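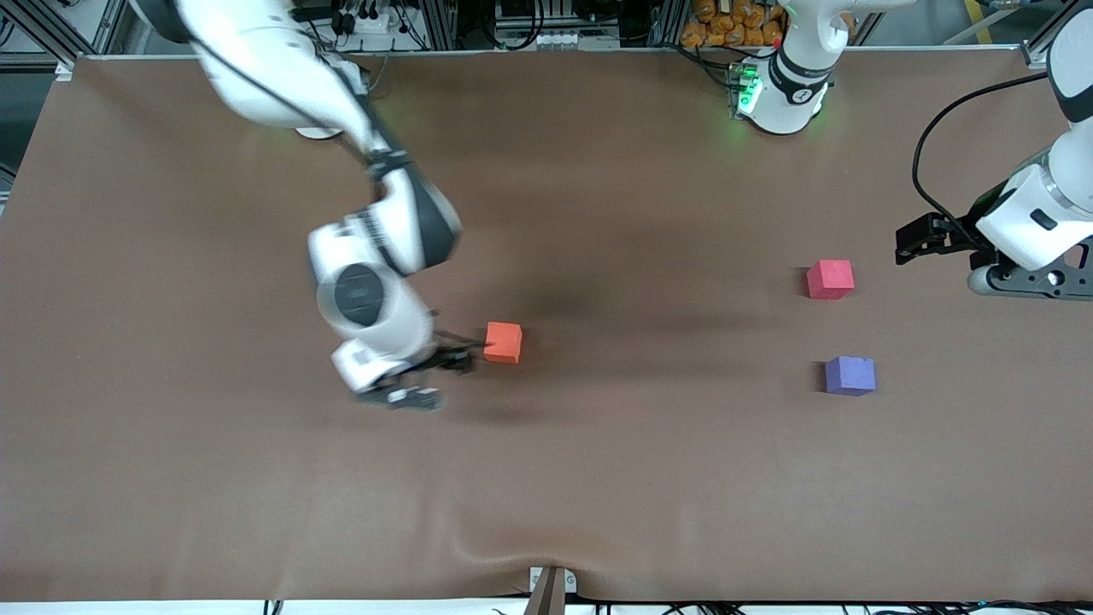 New hay fever drop-in opens at the Anport health centre

I've been sneezing since the middle of April, so you can imagine how pleased I was to hear that Anport is getting its own hay fever drop-in. It opened last week in the old records room on the ground floor, and I popped along to have a nosy (a runny one, I'm afraid).

The sessions run every weekday morning from half past eight until noon, and you don't need a letter from your GP. You do need to be over 16 and registered with a practice in town or out at Erkorside. I turned up just after nine and had a cup of tea in my hand before I'd finished filling in the form!

Rosalind Szabo, the nurse who runs it, told me they saw 143 people in the first week, and that 69 of them had never spoken to anyone about their symptoms before. "A lot of people just put up with it," she said. "They buy the same tablets every year and take them once their eyes are already streaming. We'd much rather they started a bit earlier."

She also had a look at how I use my nasal spray, and I've been doing it wrong for years. I was tipping my head right back and sniffing like mad, so most of it went down my throat. You're meant to look slightly down, point the nozzle away from the middle of your nose and breathe in gently. I've felt a bit silly about it ever since.

If your hay fever comes with wheezing or a tight chest, the team will book you in for a breathing check, as asthma and hay fever often go together. Those appointments are in the afternoon and there were 58 people waiting for one when I visited - Rosalind hopes to get that down before the grass pollen really gets going.

The room was done up with money from the Ruiz-Ortega fund, and it's been given enough to stay open through to the end of September. After that they'll have a think about next year.

Parking is a pain, as ever. The number 60 bus stops right outside, or you can leave the car behind the Filtum building and walk over the footbridge. Bring a list of anything you're already taking, including stuff from the chemist.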